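Content and Search Writer, B2B Technology (part-time, could become more)
Lerkodero -- Hamilton, Ontario, or your own kitchen table within reason
Posted 25 August 2019

We are a small agency that writes things for companies that make things. Most of our clients sell to other businesses, most of their products are hard to explain, and all of them would like to be on the first page of the search results by March. We need another writer to help us disappoint them less. 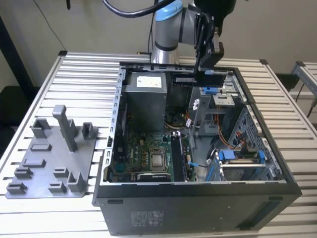
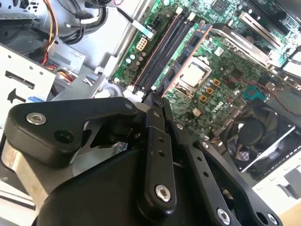
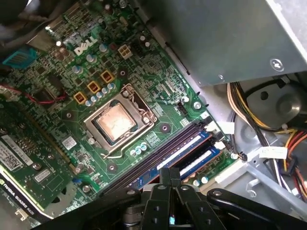
What we do

Lerkodero plans, writes and looks after blog posts, buying guides, case studies, newsletters and the occasional white paper. (A white paper is a blog post that has been asked to fill in a form.) Our clients include Nernon, who make scheduling software for repair depots, and Jafarzadeh, who finance equipment leases and have strong feelings about the serial comma. There are others, several of whom would prefer that their competitors think they write it all themselves.

We also do the less visible half of the job: keyword research, content audits, fixing page titles that all say "Home", and telling clients which of their old posts should be quietly retired. Nernon came to us with 600 posts on their blog. Seventeen of them brought in nearly all the traffic, and one of those was a recipe for rhubarb loaf that somebody in accounts had put up as a favour. It still ranks. We have left it alone out of respect.

What you would be doing

Writing two substantial pieces a week, usually between 1,000 words and whatever the subject can stand. You would interview the client's technical people, who are often delightful and always between meetings, and turn what they tell you into something a purchasing manager could read over lunch.

Rewriting old pages that have been optimized by a succession of earlier agencies. You will recognize these by the phrase "affordable depot scheduling software solutions Ontario" appearing in sentences where it can't possibly be comfortable.

Looking at the numbers once a month with Miyuki Uchida, our analyst, and helping decide what to write next. Miyuki built our reporting tool, which is called Barlow. Barlow reads through the search data, groups queries by topic and suggests where a client has gaps. Some of the suggestions are very good. It once recommended that a leasing company write extensively about apartments. Part of your job is knowing the difference, and telling Miyuki so in a form she can use.

Editing other people's drafts, and having yours edited. Efren Rivera is our senior editor and his comments are thorough. He has never been unkind in the margins, but he will write "meaning?" beside a sentence you were proud of, and you'll look at it for a while, and he will be right.

What we're looking for

You can write a clear paragraph on a subject you knew nothing about at breakfast. We care about this more than everything below it.

You have done paid writing of some kind for at least two years. Agency work, trade magazines, technical manuals, a union newsletter, grant applications: all fine. If you came to it from the other side, by fixing, selling or supporting technical products and ending up as the person who wrote the emails, we would particularly like to hear from you.

You understand the basics of search. You should know what a meta description is and have a view on whether anyone should lose sleep over it. You don't need certificates.

You are comfortable ringing up a stranger and asking a basic question twice.

You use Canadian spelling, or can be brought round to it. American clients get American spelling and we change our colour schemes accordingly.

French would be very handy and would get you more work. Please don't claim it if what you mean is that you read the other side of the cereal box.

What we're not looking for

Growth hackers, ninjas, gurus or anyone who describes themselves as a storyteller before we've had a chance to find out. People who publish first and check the figures when somebody complains. Anyone who plans to hand in articles put through one of those spinning programs that swap every third word for a near neighbour. We had an applicant in March whose sample referred to "the motherplank". We think about it often.

Hours, pay and so on

The job is 17 hours a week to start, spread however you like so long as you can be reached on two mornings. There's a good chance of it growing to four days by spring if the Nernon work carries on as it has been. It is a proper employed position with paid holidays, and we top up for a share of the benefits plan. The hourly rate depends on experience and we'll tell you what it is in the first phone call, before you have ironed anything.

Our office is up two flights of stairs and has no elevator. There's a meeting room on the ground floor of the building that we can book, and remote work is open to anyone in Ontario. If you need something arranged differently to apply or to do the job, tell Kumiko Ikeda, who runs the place, and she'll sort it out with you directly.

We supply a laptop, a decent chair and a second monitor. Coffee is supplied too, though opinions vary on whether that should be listed as a benefit.

How to apply

Send us a short letter and two pieces of writing. At least one should explain something technical to somebody who isn't. Published or unpublished doesn't matter to us. If an editor had a heavy hand in it, say so, and tell us what you'd have kept.

In the letter, please pick any business website, find a page on it that isn't doing its job, and tell us in a paragraph or two what you would change. You may use ours. Barry Wragg, who wrote most of it, has been warned.

Please don't send a cover video or a skills chart with little bars on it. A plain resumé of one or two pages is welcome.

Consolacion Dalisay reads every application and answers every one, including the ones that begin "Dear Sir". People we'd like to talk to will get a half-hour call, then a paid trial piece at our normal rate with a real brief and Efren's real comments. You keep the fee whatever happens. We don't ask for free samples on a client's topic, and we would gently suggest you be wary of agencies that do.

Put "Writer" and your name in the subject line and leave the keywords out of it. Applications stay open until we've hired someone, at which point this page will come down and presumably start ranking.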